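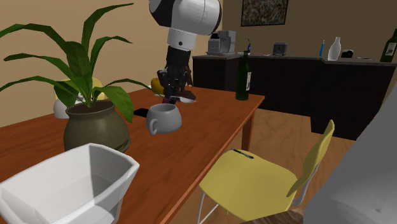 Section 5: Care and Cleaning

Your Drekton table leaves the Guswood workshop with two coats of oil. The surface needs light weekly care and a fresh coat when it starts to look dull.

Weekly cleaning
1. Clear the tabletop and lift off any plant pots. Do not drag them.
2. Wipe with a soft, damp cloth, following the grain.
3. Dry right away with a second cloth.

Note: Potted plants should stand on a saucer or cork mat. Check underneath after watering - trapped water leaves a dark ring.

Applying a new coat
1. Sand lightly by hand with the fine pad from the Lollora care kit.
2. Remove all dust.
3. Spread 40 ml of oil over the top with a lint-free cloth.
4. Wait 5 minutes, then wipe off what has not soaked in.
5. Leave overnight before use. Repeat if the top still looks patchy.

CAUTION: Oily cloths can catch fire on their own. Lay them flat outdoors to dry before throwing them away.

CAUTION: Do not use bleach, ammonia or scouring powder.

Tightening the legs
Check the leg bolts each June with the hex key supplied. Turn until snug and stop there. Replacement bolts are sold in packs of two; see Section 6 for part numbers.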